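**Tradbridge opens a Saturday counter for tired old computers**

Hi, it's Decha Kaewmanee from Birerico, and I've got news I've been sitting on since September! Our refurbishing shop is opening a second counter, over in Tradbridge, right next to the Hnatiuk bakery (yes, you can smell the rye bread from the parts shelves). 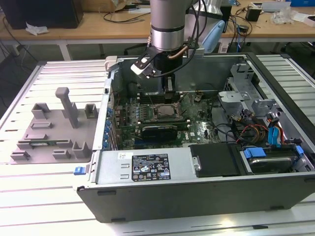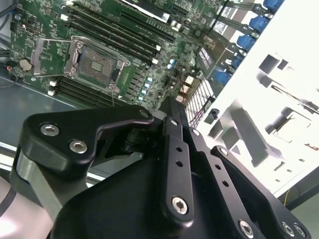
*Desktop computer motherboards with the CPU socket exposed.*

The idea is pretty simple. You bring in a desktop you've stopped using, we look it over, and if it's worth saving we clean it up and pass it along through Ukum, our low-cost computer program. Last year Ukum placed over 70 machines with families and small clubs, and I'd love to beat that.

We'll take towers, keyboards, mice and power cords. Please don't bring printers. I know, I know, everybody has one in the closet, but we don't have the room or the patience. Monitors are fine if they have their cables with them.

Copy off anything you want to keep before you come by! We wipe every drive that comes through the door, and there's no getting those vacation photos back afterward. If you'd like to hang on to the drive, tell us at the counter and we'll pull it for you.

Drop-off is free. Refurbished desktops start with a basic model that handles email, homework and video calls, and each one comes with a 3-month warranty. Our crew of 5 will be splitting time between the two shops, so give us a little grace the first few weeks.

The Tradbridge counter closes at 4 p.m. on Saturdays. Birerico hours stay the same.

Press questions can go straight to me at the Birerico shop.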